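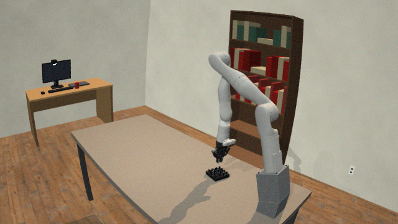

Peg pick sim, May, run 452. Protective stop on descent again, third joint, same error as run 300. The stop fires with the gripper still empty and a small gap left above the pegboard, so contact with the pegs is out as a cause. Zoltán Antal suspects the tool mass in the Flosar config. I checked it: the value is right, but the load offset is entered in the wrong axis.

Corrected the offset and cut descent speed to 80 mm/s. Error cleared in 2 restarts, then came back with the board rotated. Logs copied to the Gelesetti share.

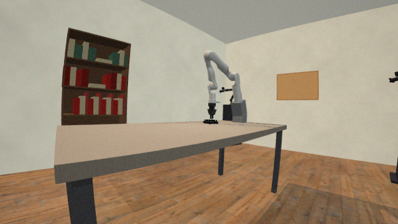

Arm over the pegboard, seen along the table.

Open: Benedek Szűcs to compare joint torques for both board angles. No transfer to the real cell until then.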